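Rowlands opens its books on buying a robot arm for the dining room

CLONDTON, 18th May – I'm Rochelle Blackwood, and I run purchasing at Rowlands, the catering company behind the lunch service at Brallcombe and a few other places you may have eaten. Today we're putting our equipment buying plan online, free for anyone to download, and I wanted to write the announcement myself because I've spent most of this year living inside that spreadsheet!

The plan is called Rondo. It covers the arms, the grippers, the mounts, the spare parts and (my favorite tab) all the stuff we forgot to budget for the first time. We started in January with one question from our finance lead, Berkay Duman: what does a tray-handling robot cost us per week once everybody has stopped being excited about it?

Getting an answer took 54 line items. The arm itself was the easy part, with a quote and a delivery date. Then came the wrist camera, the second set of fingers, the floor work, the electrician, and the hours our own people would spend setting up trays over and over. We put $2,000 aside for replacement fingertips and pads, and Berkay still thinks that's low. We'll see.

We also got prices from three suppliers and asked each of them to quote for the same job, which was clearing and moving a lunch tray with real tableware on it. If you take one thing from our plan, take that tab. Quotes for "a pick and place system" are almost impossible to compare – everyone fills in the blanks differently. 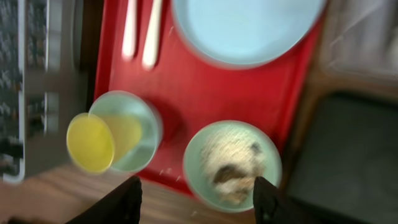
Tableware ended up with its own budget line, and Siu-ming Hsu, who runs our trials, argued hard for it. Her point was that you can't buy a gripper until you know what it has to get hold of, and one lunch tray asks for a lot. There's a wide, flat plate, a clear glass with a yellow drink in it, slim white utensils lying side by side, and a bowl with a wide rim and a good mound of food in it, with two black fingers to deal with the lot. So we priced fingers by shape first and by weight second, and we added a line for dishes we may have to swap out.

The full plan has 515 rows, notes included, and you can change every price to match your own. Ilgın Türkmen has written a short guide to go with it, in plain English, for people who buy ovens and dishwashers and have never bought a robot.

We haven't signed an order yet. Our decision comes after the trials, and I'll post the final numbers next to the estimates, even the embarrassing ones.

Press contact: Ewan Tipoki, Rowlands, Clondton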